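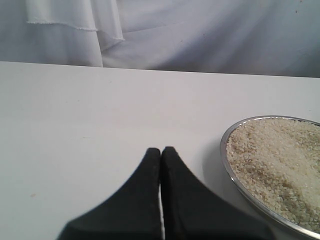

Week 2: Poems and Small Presses
Notes for the Thursday-free group, tutor Stela Toma

Welcome back, all, and thank you for such a lively first session (I went home still arguing with myself about line breaks!). We are staying with Khải Phan's long poem Vummont, which Foston brought out as a stapled pamphlet in a run of 800, and I'd like you to read it slowly, aloud if you can bear to.

It runs to 591 lines and the town's name doesn't turn up until line 90. Mark the places where you feel the town before you are told it -- the bus shelter, the aunt's kitchen, the long bit about gravel -- and bring them with you.

Please also read the interview Phan gave to Junpei Arai, which is in your packs. He talks very warmly about his editor, Tsz-kin Leung, who asked him to put back a section he had cut. Would you have kept it? I change my mind every time I teach it.

For writing: a page or so about a place you have left, with no place names in it at all. Prose is fine, and so is something in between -- do give it a title, though. Kwaku Amegashie has kindly offered to read first.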